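About Us | Floltholm School of Floristry

Most flower schools will tell you they teach creativity. We have our doubts about that. We teach conditioning, wiring, pricing and how to get a hotel lobby finished by 6 a.m.

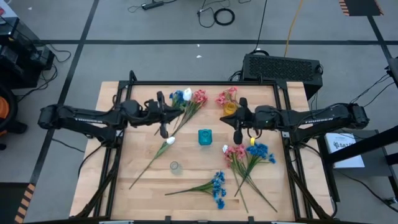

Photo: Justinas Stankevičius

Róisín Quinlan started Floltholm after years in the wholesale trade, where she met plenty of graduates with nice certificates who couldn't cost a funeral wreath. She still interviews every applicant and still tries to talk a few of them out of it.

Our main course runs 24 weeks, starting in September. Classes are capped at 5 students per tutor. Do small classes make better florists? We'd like to think so, but a bad tutor is a bad tutor in any size of room.

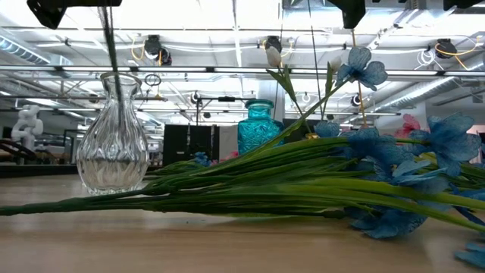 Areeba Abbasi teaches event work and Ilango Poojary teaches the business side, including the Monday session on contracts that people grumble about until their first unpaid invoice.

We don't publish a job placement rate. Every school's looks wonderful, and we've never seen one explained.

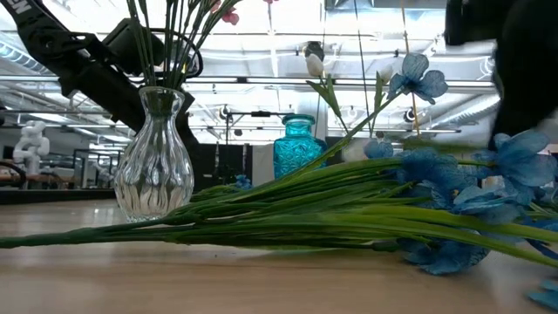
Visit before you pay anyone a deposit, us included. Call the office and ask for Revathi Varghese.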